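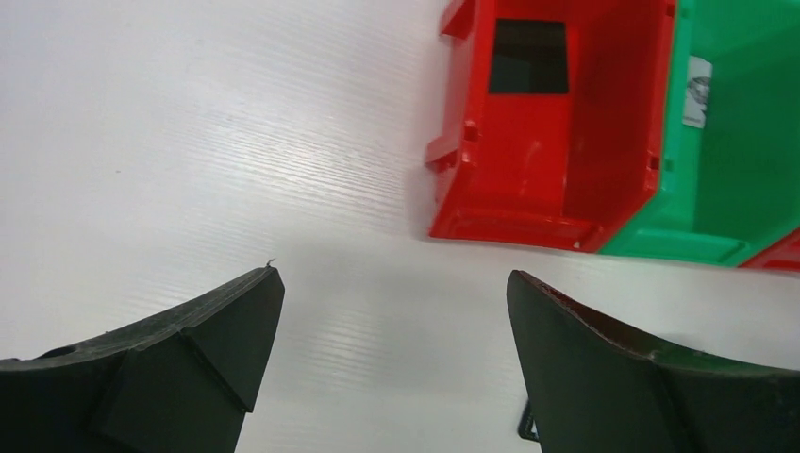

Bins for the small parts swap, quick update before I run out the door. I went with the open front stackable kind after all. Red plastic, and on the white ridged sheet you can find one without your glasses, which was my whole argument last month. The clear ones from Ukier looked nice but you lose them on a bench in 7 minutes flat. Labels still to do. Bence has the tape I think??

Krisztina Győri wrote:
> Are we mixing colors or keeping one color per shelf? Londamia
> has 100 of the medium size left and will hold them until October.
> Also how do they sit side by side, last ones left a gap and
> washers went down it.

Mixing. Red, green, red in a row, boxes joined side by side so it's one container with three compartments. Reds for stuff going out, green in the middle for whatever still needs sorting. Put the odd flat thing in an end one, do not stand it up against the divider, it tips the lot when sombody grabs the handle of the cart.

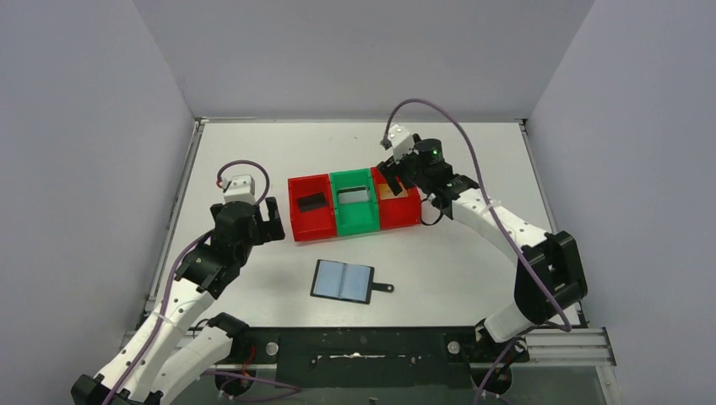 Salamatu Olatunji: fine by me, but I'd want green on the end. Whatever needs sorting gets topped up all day and I don't like reaching over the full ones. Can we try it both ways before the labels go on?

OK yes, try both, tell me by 4 pm. Labels wait.

Other thing, the tabletop. White shows every smudge and speck, so wipe it down when you finish, damp cloth, none of the gritty stuff. And park the bins with the open tops facing you, saves a lot of fishing around.
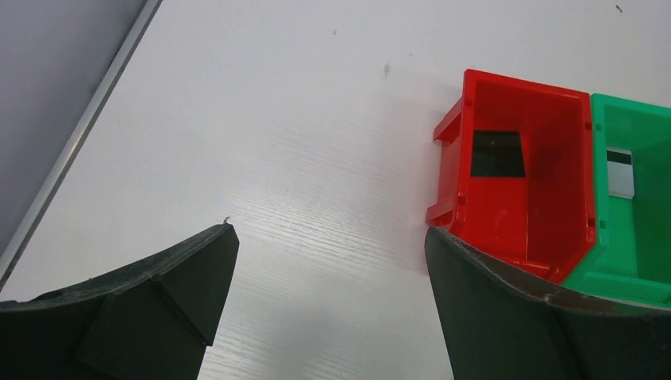
STILL NEEDED

Shelf clips, 22
Lids for the mediums (Gil said he'd look)
Somebody with a car, room 403, evening is fine

Ernő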